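4.2 Surface finish and the judgment of sameness
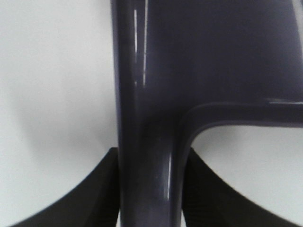 Figure 3. Molded part in dark blue-violet plastic, close view.

Sorting small plastic household goods by color sounds simple until the goods are glossy. In the sorting sessions, the same piece was often given two or three color names by people sitting at one table, and the disagreement was strongest for dark pieces with a polished finish. Our coding sheet, drawn up by Serena Tedesco and Lino Zuccaro before the main study, had separate boxes for navy, purple and black. The part in Figure 3 could fairly be put in any of them. Its color lies between navy and deep purple, the left edge of the upright goes nearly black where it curves away, and the highlights on the rounded surface are white. A sorter who attends to the edge and a sorter who attends to the middle of the post have different grounds for their answers, and neither has made a mistake.

The full collection held 1063 pieces, of which 582 were rated glossy by both raters. Pieces with a matte or textured finish are treated in Section 4.1 and are left out of what follows. Ratings of gloss were made by eye under the ceiling lights of the Warska room, with the blinds down. We did not use a gloss meter. Nazareno Ruggiero repeated the ratings for one storage crate of pieces in June and changed very few of them — mostly thin lids, which look shinier when they are bent.

Sorters were asked to place each piece in a tray with others "of the same color" and were free to start a new tray whenever they liked. They could pick a piece up, turn it and put it back. They could also move pieces from one tray to another until they said they were done. No color words were used in the instructions. After the last piece had been placed, the sorter named each tray aloud and the name was written on the sheet exactly as spoken, including names such as "the dark ones" and "blueberry."

Two habits came up again and again with glossy pieces. The first was tilting. Sorters turned a piece back and forth under the lights, apparently to get the bright streaks off the part they wanted to look at. Flat panels were easy to judge in this way, as one tilt usually cleared the whole face. Rounded posts and arms were harder, because a streak that leaves one side of a curve turns up on another. The second habit was comparison against a piece already in the tray, held edge to edge. This worked well when both pieces had a flat area of some size and poorly when one was made up only of curves.

Shape therefore enters a task that was meant to be about color. Thick molded pieces of the kind found in chairs, stools and toy furniture often combine a broad panel with rounded members, joined by a generous inside radius. Sorters who named such a piece by its panel tended to use a darker word than those who named it by its post. Viola Vitale, who coded the spoken names, kept a note of which area a sorter touched or pointed at while deciding, and we use her notes in Section 5. They were not planned at the start and cover only the later sessions.

The trays named "black" deserve a separate remark. Nearly every sorter made one, and most of them went back to it at the end and took pieces out. The pieces removed were in general dark blues and dark purples that looked black on the table and stopped looking black next to a true black piece. We scored the final trays only. An earlier scheme, suggested by Leonie Plattner, would have scored first placements as well, but first placements had not been written down for all sorters and the scheme was dropped.

For the analysis we merged navy, purple and black into a single dark group and kept the spoken names as a second variable. The merged group is used in all the tables unless stated otherwise.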